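Custach Furniture Listings: Second-hand Ads and What They Claim

Data card, second release

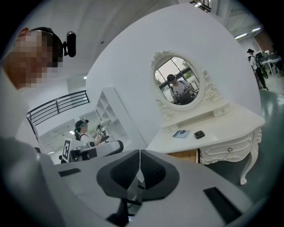
Sellers of used furniture will call anything old if you let them. This dataset is a collection of classified ads for household furniture, put together to see how often the words in an ad can be backed up by anything else in it. Style words are the worst offenders. A white dressing table with ornate carving can be listed as "antique", "French", "shabby chic", "vintage" or "Bragança style", and the look of the thing won't settle which of those is true, if any. We kept the seller's wording as written and put our own labels in a separate column, so you can ignore ours if you don't trust them.

What's in it

3,212 ads, in English, one per row. Each row has the title, the body text, the asking price, the category the seller picked, the category we would have picked, and a set of claim labels. There are no seller names, phone numbers or street addresses. We removed those by script and then by reading, and if you find one we missed, please tell us before you tell anyone else.

Photos from the ads are not part of the release. Sellers own their photos and we didn't ask for them.

Where the ads came from

All of them were posted to Pavix, a regional classifieds board, and collected with the board's permission. Most went up in January, when people clear out their spare rooms. That skews things. Expect a lot of desks and bed frames and hardly any outdoor furniture. Don't use this to say anything about how the market moves over a year, because it can't tell you.

The board has its own "verified seller" badge. We left the badge in as a column but would not lean on it. As far as we could work out, it means the seller confirmed an email address.

Claim labels

There are 6 labels:

age - the ad says or hints how old the piece is
origin - a country, city or region is named
maker - a brand or workshop is named
material - solid oak, marble top, real leather and so on
condition - any statement about wear, damage or repair
style - period or fashion words

Each label is marked as supported, unsupported or contradicted. Supported means the ad gives some other detail that fits the claim, such as a maker's stamp copied out in full. It does not mean the claim is true. We have never seen any of this furniture and neither will you. Please don't write a paper that says a given share of sellers are lying. An unsupported claim is often just a short ad.

How the labelling was done

Two people read every ad separately, then compared notes. They agreed easily on maker and condition. They did not agree on style, and after a lot of arguing we stopped trying to force it. Both readings are kept, in style_a and style_b. If your results change depending on which one you use, your results are probably about our readers.

"Bragança" deserves a note of its own. It turns up as an origin, as a style and as what looks like a colour name for a dark stain. We label it as origin only when the ad says the piece was made there or brought from there.

Known problems

Prices are messy. Some sellers put a dollar as a placeholder and give the real figure in the text, and some want offers. We corrected the ones we noticed and flagged them with price_fixed. We will not have noticed all of them.

Duplicates are still in there. People repost the same wardrobe with a lower price and a more desperate title, and we removed exact copies only. One ad may have up to 200 words of text shared with its neighbour.

The furniture category includes gym gear. Sudosport weight benches were being listed under "seating", which is technically fair. They are marked off_topic and you can drop them with one filter.

The seller's category is close to useless for anything with drawers. Dressing tables, sideboards and desks get swapped freely, so use ours, or better still, make your own.

What we would not use it for

Pricing tools, mostly. These are asking prices, and we have no idea what anything sold for. We'd also steer clear of using the labels to score individual sellers or to train something that flags "dishonest" ads. The labels are too rough for that and the people at the other end are real.

Files

listings.csv - the ads and our labels
guide.txt - the reading guide the labellers used, including the parts we later dropped
changes.txt - what's different from the first release (mainly the split style column and a better go at the prices)

Corrections are welcome through the project's issue page. Include the row number and the wording you think we got wrong.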